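Stumirholm Clothing Reuse Project
Progress report to the Pisharody Fund
Second period, to the end of March

1. Summary

The project collects unwanted clothing from households in Stumirholm, sorts and mends it, and passes it on free of charge or at low cost. The grant pays for the rent of the sorting room, part-time wages and the van. Work in this period has mostly gone to plan. Collections are above target, mending is behind, and the move to the Idano building took place in January as agreed. Spending is within budget except for van repairs, which are dealt with in section 6.

2. Collections

We now collect from 44 points, mostly schools, libraries and the entrance halls of housing blocks. The target for this stage was lower and we do not plan to add more before the summer. The northern round takes a full morning, and any further stops would mean a second trip.

Quality varies a good deal between points. The libraries bring in clean clothing in good order. Two of the housing blocks bring in mostly bedding, which we cannot use, and we have put up new notices there saying what we accept. It is too early to say if these have made a difference. Bedding that arrives anyway goes to the animal shelter when they have room for it.

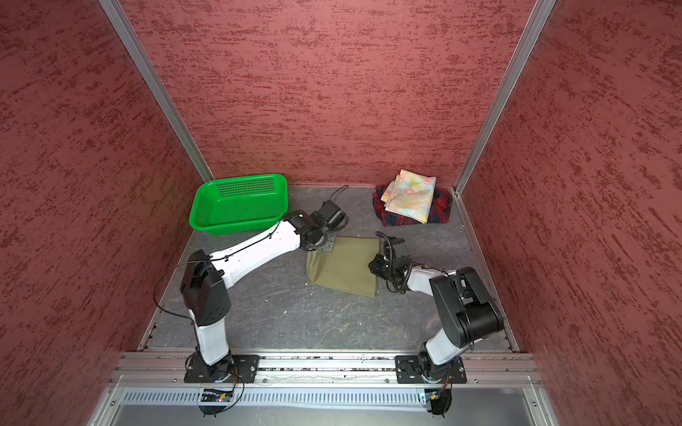 Green basket and dark grey work surface.

3. Sorting

Clothing is sorted into four groups: ready to go out, needs washing, needs mending, and rag. The old system had seven groups and was slow to teach. Since the change, new sorters have been able to work alone after one or two sessions, and fewer items are being moved from one group to another later on.

Winter coats were the main problem in January and February. They take up a lot of shelf space and we ran out of hangers twice. A local hotel gave us a large number of spare ones, which has solved the matter for now. We would like to buy a second rail before next winter and have put this in the draft budget.

4. Mending

Mending is behind target. We had hoped to hold two sessions a week and have managed one. The main reason is that one of the two sewing machines was away for repair for most of February. It came back in working order and the second weekly session starts in April.

At present there are around 100 items waiting. Most need buttons or a seam closed. Zips are harder, and we have decided not to replace them on children's clothing unless the item is otherwise in very good condition. The time spent does not make sense when similar items come in undamaged every week. 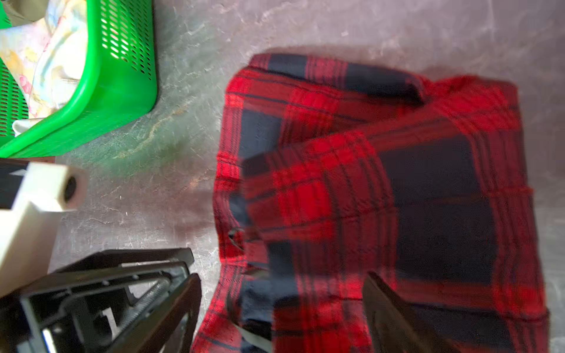 Red and black plaid flannel shirt.

Shirts and knitwear go out fastest and we seldom have them on the shelf for long. Formal wear moves slowly. We have agreed with the Wirkuseo job centre that they will take suits and plain skirts for people going to interviews, and the first two deliveries have been made.

5. Handing out clothing

The open mornings at the Idano building are well attended. The room is larger than the last one and has a ramp, which several visitors had asked for. The lighting at the back is poor and the landlord has promised to look at it. We raised this in January and again in March.

School uniform was asked for more than anything else. We had enough jumpers but ran short of trousers in the middle sizes. A uniform appeal will go out through the schools in June, before the end of term, when families are clearing out.

6. Spending

Rent and wages are in line with the budget. The van needed a new clutch and this took the vehicle line 20 per cent over for the period. We propose to cover the difference from the publicity line, where we have spent very little. Please let us know if you need a formal request for this.

7. Next period

Start the second mending session in April.
Clear the mending backlog by the end of June.
Review the two housing block points and close them if the bedding continues.
Run the uniform appeal.
Send the final report and accounts in September.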